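Ticket 3056: Gripper stops short on slider task, open day cell
Status: open
Site: Brirberg, demo hall
Opened by: Leif Bundgaard

Symptom
During the second visitor demonstration the arm reached the task board, closed on the lower slider and halted with a force limit fault. Upper slider ran without trouble. Fault cleared from the pendant, came back on the next cycle.

Checked
Board seating: no play.
Force limit: 97 percent of the Loltex default, left over from the trade fair setup in January. Restored to default. Fault returned.
Finger closing offset: 2 mm in the config. The sheet for these fingers says zero.
Cable test: skipped, visitors at the rail.

Action
Offset set to zero, controller restarted, fingers homed with nothing in the grip. Wrist camera left on for the jog to the board.
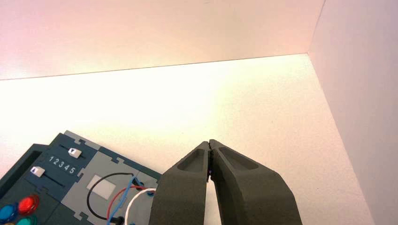

Ran the slider routine 56 times at reduced speed after the hall closed. No faults. Full speed not tried yet.

Still open
Find out who saved the old offset. The Skotuletti profile loads at startup and may overwrite the change. Zúñiga has the backup and will compare. Keep reduced speed for the school group, and leave the wires out of the demo until the cable test is done.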